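Two-arm build on the Mevar kit, cable routing and grip questions

Posted 2024-05-17 in Home and Shared Shop Builds

solderpuddle
Okay so I finally have both arms bolted down and moving in the back room at Titthorpe (our shared shop) and I'm way too excited to be sensible about it. Started this in November, total so far is $1,956, and yes, I kept every receipt. Right now I'm driving both by hand with the Yu controller. The job I picked is putting together a white plastic stand, pipes and elbows and all that. My gripe is the cables. I ran them outside the links and I keep worrying I'll snag one when the wrist turns.

gantry_goose
Congrats!! Run them inside. Outside cables are fine until the day they aren't, and then you're buying a connector and losing a weekend.

solderpuddle
I looked at inside. The hole through the elbow is tiny and I'd have to cut the plugs off and crimp new ones. Really don't want to.

mossyratchet
Disagree with goose. I've had mine outside for 14 months with a big loose loop at the gripper and zero trouble. People pull the loop too tight, that's the whole problem. Leave more slack than looks right.

gantry_goose
And then the slack hooks on whatever you're building. He's working with long pipes, mossy.

mossyratchet
So go slower near the pipes? I'd still take that over opening up the elbow.

tinbucket77
Different question, why a stand? I'd start with blocks. Long tubes are a pain, the far end swings all over the place.

solderpuddle
Because blocks bored me to tears, lol. And I like that it takes two hands: one arm holds the base still, the other works at the fitting. Threaded collars are the hard part, I've cross-threaded 3 already. Cenell sells a softer finger pad and I'm tempted, has anyone tried it on smooth plastic pipe?

tinbucket77
Got the pads. Good on pipe, they wear quick though. Back the thread off a half turn before you go forward, same as by hand.

solderpuddle
Trying that tonight, thanks! Leaving the cables outside for now (sorry goose) and adding a bit more loop on the right one.
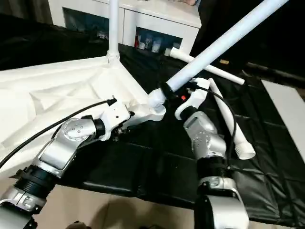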